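3.2 Gripper Preparation and Upkeep

Demonstrations for the utensil-sorting task were collected with a pair of hand-held parallel grippers, one per hand, of the type described in Section 3.1. Each gripper carries two narrow fingers driven through a mirrored linkage, and each finger ends in a ribbed elastomer pad. The wrist camera is fixed to the body of the tool and looks along the fingers, so the pads and the outer arms of the linkage stay in view throughout an episode. The same finger assembly is mounted on the robot at deployment, and any wear that builds up on the hand-held units is therefore a difference between training and test conditions. We found this effect large enough in early trials to justify a fixed maintenance procedure.

Pad condition. Pads were replaced after every 40 episodes or at the first visible flattening of the ribs, whichever came first. Before a new pad was fitted, the seat was wiped with isopropyl alcohol and left to dry with the fingers open. Pads were changed in pairs. Mixing a new pad with a worn one shifted the closing line toward the worn side, and thin handles then rotated as the fingers closed. Used pads were kept in labeled bags by session, which later allowed us to match two groups of failed grasps to a single batch with a soft core.

Linkage play. The pivot screws were checked at the start of each session with the fingers closed on a flat steel gauge. If the fingertips could be moved sideways by hand, the screws were tightened in small steps, alternating between the left and right arms, until the play was gone and the trigger still returned freely under its own spring. Overtightening was the more common fault. It produced a slow return that operators compensated for without noticing, and the recorded gripper width lagged the command. A low-strength thread locker, applied by B. Alvarado during the October rebuild, reduced the number of adjustments to 7 over the remaining collection period.

Width calibration. Opening width is estimated from the linkage position and mapped to millimeters by a linear fit. The fit was repeated after each pad change, using the fully closed position and four gauge blocks. A calibration was rejected if the residual at any block was greater than 0.5 mm. Of 42 calibrations, 7 were rejected and repeated; most of these were traced to a pad that had not been pressed fully onto its seat.

Work surface. Sorting was carried out on a covered table with a slotted steel tray at one side. Spoons and chopsticks in several colors were placed by hand before each episode, with no fixed layout. A glossy printed cover was used in part of the data to increase visual variety (Figure 4). Glare on this cover did not affect the width estimate, which does not depend on the image, but it did reduce the number of stable features available to the tracking system. 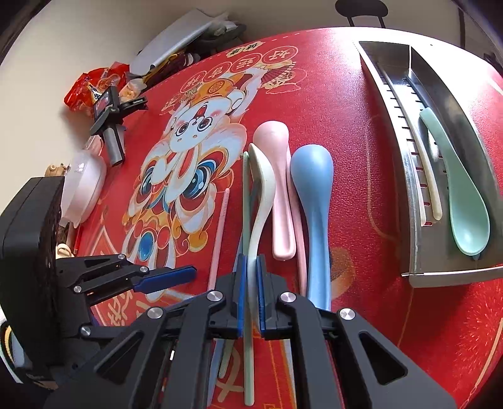 Figure 4. Grasp on a spoon handle, wrist view from one of the two hand-held grippers.

Episodes with a tracking loss longer than half a second were removed before training. Losses were more frequent when the tool was held low over the cover for a long time, and operators were asked to raise it briefly between grasps. Lens cleaning was added to the session checklist for the same reason, using a dry microfiber cloth only, as the alcohol used on the pad seats left a faint film on the outer element.

All checks were entered in a log kept with the tool. The log entries, keyed by session, are included with the released data.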